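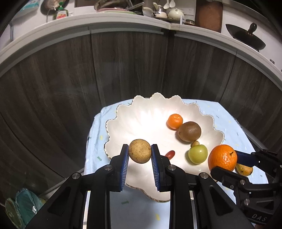
Grupo de Manipulación Bimanual, Laboratorio Reststead

bunuseck-fruta: puesta a punto y mantenimiento de las pinzas de mano

Contenido
Resumen
Estado del hardware
Montaje
Ajuste de las almohadillas
Calibración
Mantenimiento
Averías conocidas
Estructura de archivos
Contacto

Resumen
Este README acompaña al conjunto bunuseck-fruta y cubre la parte mecánica de la estación Bunuseck: dos pinzas de mano, izquierda y derecha, con las que un operador recoge fruta de un cuenco y la deposita en otro punto de la mesa. El formato de los datos se explica en FORMATO.txt. Se grabaron 1445 episodios en 52 sesiones; tras la revisión quedan 1280. Los descartados se conservan en la carpeta rechazados con el código de motivo.

Estado del hardware
Cada pinza tiene cuerpo negro, dos dedos con almohadilla azul estriada orientada hacia dentro y un carril central. Las dos unidades no son intercambiables: el fichero de calibración va ligado al número de serie y el software de captura rechaza la sesión si no coinciden.
La revisión vigente de los dedos es la C. Los episodios grabados con la revisión B llevan el campo rev_dedo a "B" y no deben mezclarse con los demás al estimar la apertura.

Montaje
1. Limpiar el carril con un paño sin pelusa. No usar aceite; la grasa seca del bote Matheson es la única admitida.
2. Deslizar los dos dedos desde el extremo abierto del carril y comprobar que llegan al tope sin saltos.
3. Presentar los tornillos del cuerpo y apretarlos en dos pasadas, en orden alterno. El fijador de roscas se aplica en la segunda.
4. Conectar el cable del sensor de apertura antes de cerrar la tapa. Con la tapa cerrada el conector no es accesible.
5. Abrir y cerrar la pinza diez veces y repasar el apriete.

Ajuste de las almohadillas
Las estrías de ambas almohadillas tienen que quedar paralelas con la pinza cerrada. Si se ve luz por un solo lado, aflojar el dedo izquierdo, cerrar a mano y volver a apretar sin soltar el gatillo.
La comprobación se hace con piezas de tamaños distintos. Una fruta redonda pequeña debe mantenerse en el aire sobre el cuenco sin girar entre los dedos. Una naranja grande exige más apertura y revela enseguida si un dedo va adelantado. El kiwi sirve para detectar almohadillas sucias: la pelusa se acumula en las estrías y reduce el agarre.
El mantel forma parte de la estación. Si se cambia, anotar el cambio en sesion.yaml, campo superficie.

Calibración
Ejecutar calibra_apertura con la pinza cerrada, después con el bloque patrón y por último abierta a tope. El script pide tres lecturas por posición. Una deriva superior al umbral de config/limites.yaml obliga a repetir el montaje desde el paso 2.
Calibrar siempre al empezar la jornada y después de cualquier cambio de almohadilla.

Mantenimiento
Almohadillas: sustituir cada 2000 cierres o al primer desgarro. Se cambian las dos de la misma pinza a la vez.
Carril: limpieza al final de cada sesión.
Tornillos: repaso de apriete semanal.
Cable del sensor: inspección visual en el punto donde entra al cuerpo.
Toda intervención se apunta en mantenimiento.csv con hora, unidad y pieza.

Averías conocidas
Lectura de apertura congelada. Conector mal asentado. Abrir la tapa y reconectar; recalibrar.
Cierre con escalón a media carrera. Restos de zumo en el carril. Desmontar los dedos y limpiar.
Almohadilla que se despega por la punta. Afecta al lote de adhesivo recibido en julio. Usar el de Stindon.

Estructura de archivos
episodios/
rechazados/
config/
mantenimiento.csv
FORMATO.txt

Contacto
Hardware y recambios: Marion Baird
Datos y scripts de calibración: Effie Shearer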